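Brastell two-arm simulation pack: review
7 January 2022

I spent most of December with the Brastell pack, which is a simulated two-arm bench with a choice of grippers and camera views. My reason for buying it was narrow. We have to pick a gripper for small, irregular parts that sit upright in a block, and I wanted to compare two models before paying for hardware. Valentin Pop set up the controller side and I ran the trials.

The two grippers were the Tamayo, with bent fingers, and the Priltex, a plain parallel type. Each got 60 attempts at the same pick, with the part tilted a little differently every time. A full run of both takes 157 minutes on our machine with the shadows on. Turning them off saves some time, but the wrist view then looks too clean to be worth much.

The Tamayo stills below are two views over the bench and one from close behind the fingers.

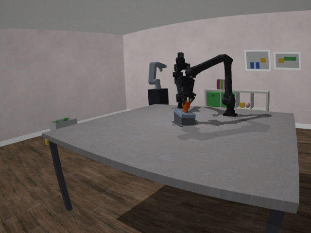
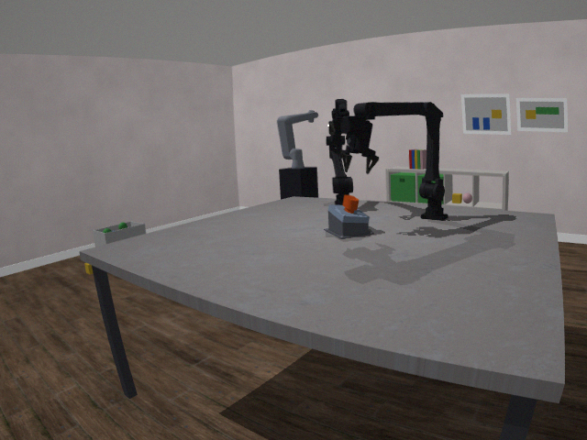
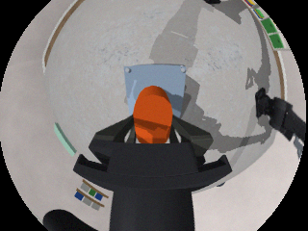 The Tamayo was the better of the two. It tolerated a bad approach angle, and when it missed it tended to nudge the part – the Priltex more often knocked it over. Its weak point is width. With both arms working near the block there is not much room, and I had to move the second arm's rest position twice before the planner stopped complaining.

The camera options are good. The wide lens bends straight edges a lot, so run the calibration routine first. Lizeth Arango skipped it on her first day and lost a morning to grasps that were all off in the same direction.

The controller is the part I like least. Settings for the two arms live in separate files, and a speed changed in one is not carried over to the other. The manual covers this in one sentence. We ended up using the Nivunska plug-in to keep them matched, at extra cost.

The pack is 400 dollars for one seat, or 530 with the extra grippers, and you need the extra grippers to compare anything. I would buy it again at that price for a job like ours. For a single arm with a single gripper, the free tools will do.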